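Skenberg Oral History Project
Progress report to the Magbanua Fund, second period
Prepared by Maribeth Mercado

Where we are

The grant asked us to record the memories of people who worked at the Fillton cannery before it closed. We have now finished 21 interviews, most of them on the subject we asked about. The others are mainly about a dance hall in Tiltdale, and we have given that its own folder.

Transcripts

Jonalyn Gatchalian has typed up 400 pages. She reports that the former foremen speak slowly and the former packers do not. Two families have asked us to remove the same story, told from opposite sides. Both versions are sealed until 2047, by which time we expect the argument to be settled or inherited.

Money

We have $2000 left in the travel line. Parking in Fillton continues to cost more than lunch in Fillton. The equipment line is spent - one laptop, two microphones and a box of cleaning cloths that should see us through the next grant as well.
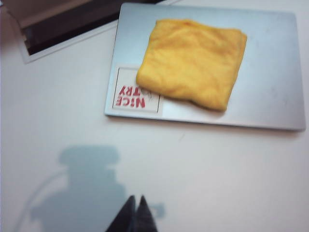
Next period

Finish the Tiltdale interviews by January. Agree on one spelling of the cannery's name, which the cannery itself never managed. Send you the index, which Jonalyn says is nearly done, as it was in the last report.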